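Shared Workshop Boards > Home Builds > Grippers and End Effectors > Hand-held gripper, cloth keeps slipping out

Print this thread | E-mail this thread

Hand-held gripper, cloth keeps slipping out

tudlow_bench
Started this in January and it has been mostly working since. It's a hand-held two-finger gripper with a wide-angle camera, for recording folding and pick-up demos at home. The plan is to train a small policy on the recordings and run it on an arm later. The arm is on order and I'm not in a hurry.

The base is printed in white, the fingers in black. Finger drive is a trigger and a linkage, no motor on the hand-held version. The camera writes to a card and I pull the files at the end of the evening.

Hard objects are fine. Cups, tape rolls, small boxes, all picked up first try most of the time. Cloth is the problem. If I come straight down on a towel the fingers close and slide over it. If I push down harder before closing, I get a fold between the fingers, but then it creeps out during the lift. Out of my last 17 tries at lifting a towel by one fold, 10 made it to the drop point.

What I've tried so far:

Softer return spring. Made it worse, the fingers don't close evenly.
Rubber tape on the inside of the fingertips. Better for one evening, then the edges peeled.
Slower lift. Helps a bit, but I don't want every recording to be in slow motion.

I'm practicing with a blue cloth on a cream cover. The color difference ought to make life easier for the training side, but I'd take advice on that too. 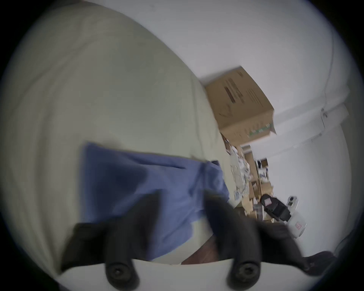 mill_and_mend
Your fingers are too wide at the tip for cloth. A broad paddle is good for a cup and bad for a towel. You're spreading the same squeeze over a big area. I'd cut the tips down, or print a second set that narrows toward the end, and keep the wide ones for boxes.

The other thing is friction. Tape always peels. Cast a thin silicone skin and key it into the finger with a few holes, so the silicone goes through and grips the back side. Mine has been on for 3 months and I haven't touched it.

tudlow_bench
I thought about narrow tips. My worry is that I end up with two finger sets, and then the recordings are split in two as well. The model sees the fingertips in every shot. If the tips change shape I'm not sure the older recordings are still worth anything.

cnc_by_night
They're worth something. Don't throw them out. But I disagree with mill_and_mend on the main point. Width isn't the problem, closing angle is. If the fingers swing on a pivot, the tips come together first and the rest follows, or the other way around, depending on where they're bent. On something thin like a towel you get contact along one line only. Go to a parallel linkage and the wide finger works fine on cloth. I've picked up pillowcases with fingers wider than those.

mill_and_mend
A parallel linkage adds play at every joint. On a printed part that means the tips wander after a few weeks. I built one, used it for two evenings and went back. The wandering shows up in the recordings too, and then the opening width you calculate from the video is off.

cnc_by_night
Then the joints were printed too loose. Use metal bushings. I've had the same four-bar on my bench since last summer and it closes to the same spot each time.

mill_and_mend
Bushings are fine if you have a reamer. Most people here don't.

Ustyna Hrytsenko
I run the open evening at the Husora workshop and we have built both kinds. My opinion is that you are each half right. On cloth, the parallel version did better. On everything else we saw no difference, and the pivot version took one evening to build where the other took three.

For tudlow_bench, before you change any geometry, check the finger screws. On a trigger design the pivots loosen with use, and a loose pivot feels exactly like a slippery tip. We put thread lock on ours and re-tighten before each session. It takes 2 minutes.

About the cloth, don't train only on one color. We recorded all our early folding with a single towel, and the policy was good with that towel and useless with a striped one. Mix in three or four, and change what is under them as well. I would also leave the background as it is. People like to clear the room before they record, and then the arm gets lost as soon as there is a shelf in view.

tudlow_bench
Good, the background was my next question and I was about to hang a sheet. I'll leave it.

Checked the screws just now. The left one took a quarter turn. The right one was tight. I'll do another batch tonight with nothing else changed and post the numbers.

vodico_user
What trigger spring are you on? I have the Vodico kit spring and it's stiff enough that my hand is done after half an hour. When my hand gets tired the squeeze gets weaker and I drop more. It might be worth looking at whether your misses are all late in the session.

tudlow_bench
It's from a Zheng assortment box, no part number on it. Medium, I'd say. I hadn't looked at the order of the misses. I do have the clips in order, so I can check.

tudlow_bench
Results from last night. Same 17 tries, same towel, screws tight, same spring. 14 made it to the drop point. Of the three misses, two were in the last five tries, so vodico_user may have a point about tired hands. That's too few to be sure.

I went back through the older clips too. The misses there are spread all over, early and late, which fits better with the loose screw.

cnc_by_night
That's a good jump for a quarter turn. I'd still go parallel for the next version. You'll want the recordings to match whatever goes on the arm, and most arm grippers you can buy close parallel.

mill_and_mend
He's printing the arm gripper himself, isn't he? Then it can be the same pivot fingers on both. Changing the hand-held one now to match a part he hasn't bought makes no sense to me.

tudlow_bench
Yes, same fingers on both, driven by a servo on the arm. I'm keeping the pivots for now. Plan is silicone skins on the existing wide tips, molded thin so the outline stays the same on camera. If that gets me through a full batch with no drops I'll stop there.

Does anyone have a shore hardness they like for the silicone? I have a 10 and a 30 here, both unopened.

mill_and_mend
The 30. The 10 grabs well but it tears at the edge of the holes.

Ustyna Hrytsenko
We use 20, but from those two I would also take the 30. Roughen the print first and let it cure overnight before you squeeze anything with it. And post the new numbers with a second towel in the mix, please – I'd like to compare them with ours.

tudlow_bench
Will do. Mold is on the printer now, should be off by 9 pm.

Contact the moderators | Copyright Shared Workshop Boards | Back to top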